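Gripper pads on the Firkar cell, when do you swap?

benchrat_2
Foam on both fingers is peeling, worst on the left tip. Log says 3,067 cycles. Bensaid pads, two screws each. 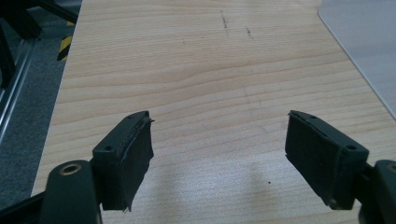 Do the linkages have to come off to change the pads?
No, just the pad screws. Leave the linkages alone.

clevirach_tech
Swap at 1,000. A loose strip changes your closing width.

oldshim
Disagree. Ours run well past that on light parts. Go by wear.

clevirach_tech
Wear is what the photo shows.

benchrat_2
Fine, ordering Cellel foam Friday. Small parts go in the clear box meanwhile.

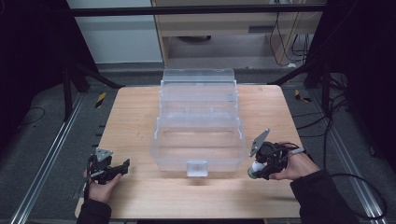
Table with the stepped-tray box open, both grippers in hand.

oldshim
Re-zero the width after.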